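Petty Theft from Parked Vehicles in Kurkora: How Local News Items Report Minor Crime

Final report, Media and Justice Seminar
Submitted by Malou Brøndum, Zulema Insaurralde and Ívar Toft
Project adviser: Kosmas Lazaridis

1. Purpose of the project

This report examines how short news items describe minor crimes in a town served by one newspaper and one radio station. The group chose thefts from parked vehicles because they are the offense most often mentioned in the Kurkora police bulletin and are usually reported in a few lines. The main question was how closely the published item follows the bulletin on which it is based. A second question was whether readers are told how a case ended.

2. Sources

The police bulletin is issued every Thursday and is open to the public at the Kurkora town library. The group read all entries for the period covered by the seminar, a total of 769. Of these, 41 concerned property taken from a parked car, van or truck. Each entry was then matched, where possible, with an item in the weekly newspaper, the Westent, or with a script from the morning program at Volivness Radio. The station provided its scripts on request. The newspaper was read in the bound copies held by the library.

Entries in which the vehicle itself was stolen were left out. Entries in which a window was broken but nothing was reported missing were also left out, although Ívar Toft has kept a separate list of them for use by a later group.

3. Method

Each member read every matched item without consulting the others and recorded five points: the object taken, its stated value, the place, whether a suspect was named, and the tone of the headline. Differences were settled at a weekly meeting. The tone of the headline caused the most disagreement. The group first used the labels "plain" and "humorous," but many headlines were difficult to place, and a third label, "mixed," was added in the second month. All earlier items were then read again with the new label in use.

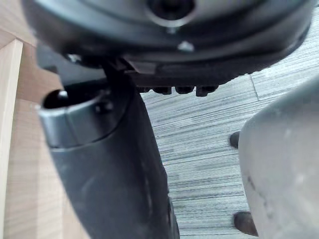

The value of the stolen property was recorded only when the bulletin or the news item gave an amount. No estimates were made by the group. Where the two sources gave different amounts, both were entered in the table and the case was marked for review.

4. Findings

Of the vehicle thefts in the bulletin, 10 were never reported by either outlet. These entries were short and involved common items such as phone chargers, coins and sunglasses. Unusual property was far more likely to be covered. A frozen turkey, a set of bagpipes and a box of wedding invitations each received a headline, and the turkey was mentioned on the radio on two mornings.

Published items followed the bulletin closely as to place and time. They were less exact about the legal stage of the case. In several items a person who had been cited was described as having been charged, and in one the word "thief" was used in the headline while the text said only that a man had been questioned. The newspaper printed a correction to that item in May.

Stated values also varied. A toolbox taken outside the Chong hardware store was listed in the bulletin without an amount, yet the newspaper gave its value as 1000 dollars. The group asked the editorial office for the source of this amount and was told that the owner had supplied it by telephone.

Follow-up reporting was rare. When a humorous headline was used, the item was in most cases the only one published on that matter. Readers who wished to know whether the property was returned would have had to visit the court office in person.

5. Interview

Zulema Insaurralde interviewed Ea Mikkelsen, news editor of the Westent, at the newspaper's office. Ms. Mikkelsen stated that short crime items are written on the same afternoon the bulletin is received and that one reporter handles the entire page. She confirmed that headlines are written last, to fit the space available. She did not agree that humorous headlines harm the persons named, but she accepted that the terms "cited" and "charged" should be kept apart, and she asked for a copy of this report.

6. Limits

The study covers one town and two outlets. Posts on social media were not collected. Two radio scripts were missing from the station's files, and the matching bulletin entries were treated as not reported unless the newspaper had carried them.

7. Recommendations

The group recommends that the bulletin include a line stating the legal stage of each case in plain words. It further recommends that the newspaper print a short monthly list of outcomes, using the public court record. The complete table of entries, with the notes from each weekly meeting, has been placed on file with the seminar office and may be consulted by students enrolled in the course.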